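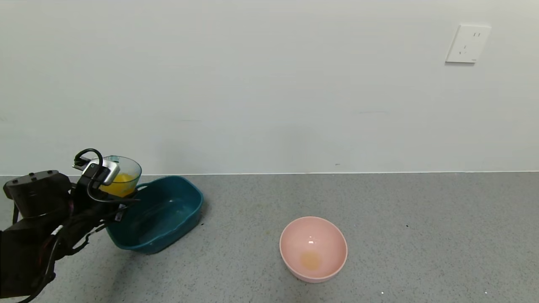
Measuring cup and the teal basin

shazia_k
Is the orange concentrate from Plodari worth it for punch? A jug is 28 dollars at Lindholm and I need enough for a graduation party in May, 80 guests. Cartons would cost me more, but I've only ever made it with cartons.

flener_rd
I use it every year. Mix it a little stronger than the label says if you're adding ice.

mapleporch
Disagree. It tastes flat next to carton juice and people leave half a cup behind. Lemonade from powder is cheaper and kids like it better.

flener_rd
Powder is way too sweet. Add ginger ale right before serving and the concentrate is fine.
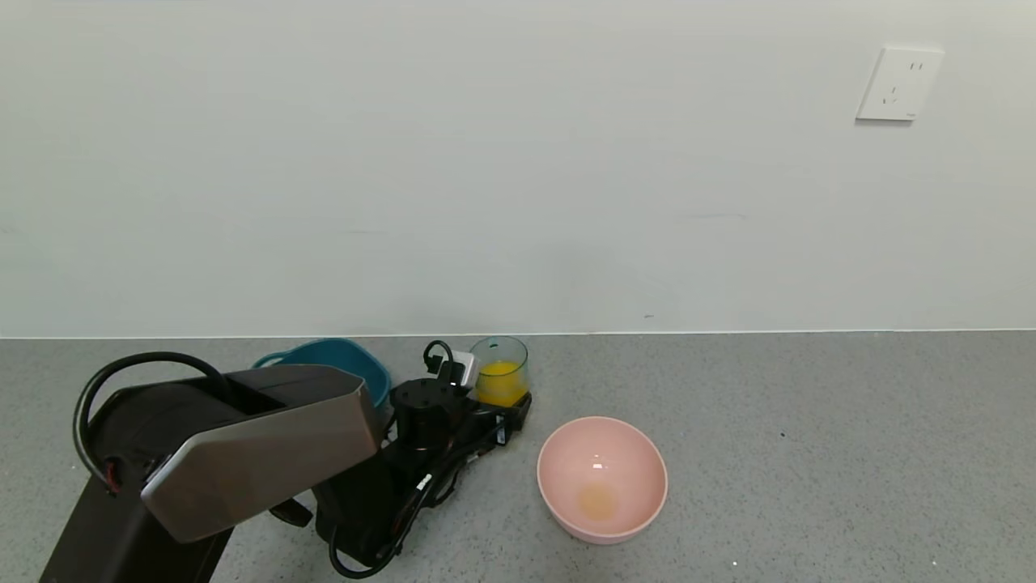 Also, don't mix it all at once. I make one batch, put it out, and keep the rest in the fridge until the first one gets low.

dot618
Freeze some of the punch in a ring pan. Regular ice waters it down by 3 pm.

shazia_k
Thanks. Going with the concentrate and ginger ale. I'll have a pitcher of lemonade too.

mapleporch
Make it two pitchers.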